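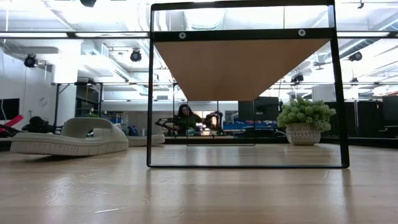 PRESS RELEASE

Tusulier opens its collection of household handling examples to outside research groups

March 30, 2024 - Tusulier, a company that prepares training examples for robot learning systems, announces the first release of Lasedis, a collection of tabletop tasks performed by two-armed machines under human control. The first release contains 3,961 recorded examples of handling common things from the home, with a focus on footwear, small shelves and decoration.

Each example is one complete attempt at one task. An operator guides the two arms, and the system stores the movement of every joint together with the views from several cameras. A learning system can later use these records to find out how a person would solve the same task, also when the objects are placed in a different way than before.

The work on footwear started in February. According to the company, slide sandals were chosen for a practical reason: they have a wide strap with an open space under it, and a gripper can take them in many different ways. The operators may hold a sandal by the strap or by the edge of the sole, and both ways are kept in the collection. A pair of sandals also asks for an order of steps, and the two arms must not disturb each other when they work in the same small area.

"At the beginning we wanted every example to look clean and equal," says Iveta Ondrejka, who leads the collection at Tusulier. "After some weeks we changed our opinion. A person who puts shoes on a shelf sometimes turns them, puts them down and takes them again. When we removed all such moments, the trained system did not know what to do after a small mistake. Today we keep them, and we write in the notes that there was a correction."
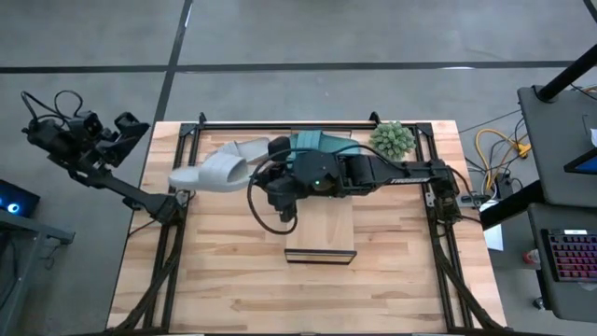 The position of the objects is changed before each attempt. Operators receive a short written card with the starting layout, for example which sandal is nearer to the shelf and on which side the plant stands. They may also refuse a card if the layout can't be reached safely by the arms. Of all cards prepared for the first release, 169 were returned in this way, and they are listed in the documentation so that other groups can see the limits of the setup.

Every recording is checked by a second person who did not take part in it. Attempts with a missing camera view are taken out. Attempts where the task was not finished stay in a separate folder - several partners asked for them.

"I look at the full recording, not only at the last second," says Silvia Sýkora, responsible for quality control. "The shoe can be in the correct place and the way to this place can still be a bad example."

The first group to receive the data is the research team at Zeman, which will test it on a shelf of another height. The second is Trodmont, a developer of assistance equipment for the home.

Lasedis is available on request to universities and non-profit laboratories without a fee. Companies can order a trial part with 2,000 examples. The next release will add 20 new tasks, among them closing boxes and folding small towels. Requests should include a short description of the planned use and can be sent through the contact form on the Tusulier website.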